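About Us

Jollance teaches robots to do chores. More exactly, we sit people down at a pair of hand controls and have them do chores through a robot, slowly, over and over, until the robot has seen enough to try it alone. Our name was picked in an afternoon and means nothing in any language we've checked.

We started with eight people and one arm that could only turn left. The arm has since retired to a shelf by the front door, where visitors hang their coats on it. The people mostly stayed.

What we do all day

Clients come to us with a robot and a task. We supply the operators, the benches and the patience. An operator drives the arms by remote control, or takes hold of them and moves them by hand, and every run is saved with its video and joint positions. A good run is called a demonstration. A bad run is also called a demonstration, but it goes in a different folder.

Our longest project is Tovar, a laundry set that stands at 1,899 saved runs and was supposed to stop at 558. Shirts did that. A cup has the decency to stay cup-shaped when you pick it up. A shirt has a new shape each time you look at it, and our operators have strong feelings about sleeves.

Giltora, our training course for new operators, takes two weeks. Gamers tend to be fast and overconfident. Knitters are the best hires we've ever made - we would take 10 more tomorrow.

Red cloth on the white table, from the grippers' side:
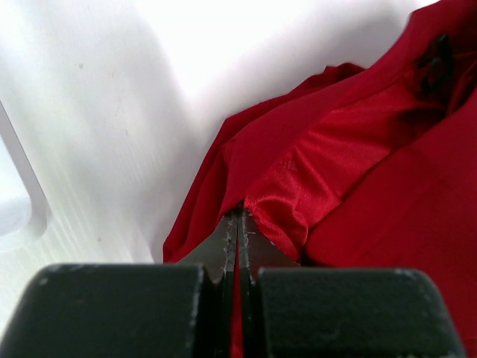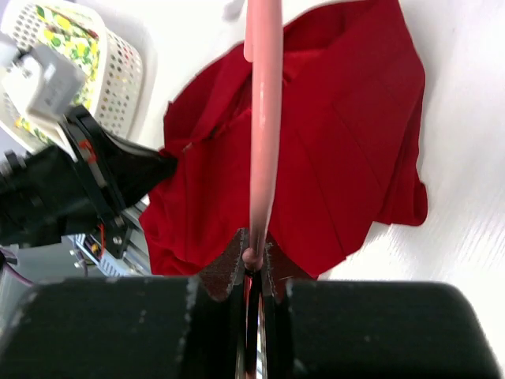 We don't sell robots, and we don't promise that yours will be folding towels by July. We'll tell you how many runs we think a task needs, and then we'll probably call you back with a bigger number. Small jobs are welcome. So are odd ones; Rerkar, our kitchen bench, spent most of a spring on jar lids.

Visits are by appointment, mornings only. Operators get cranky after lunch, and the arms pick it up from them.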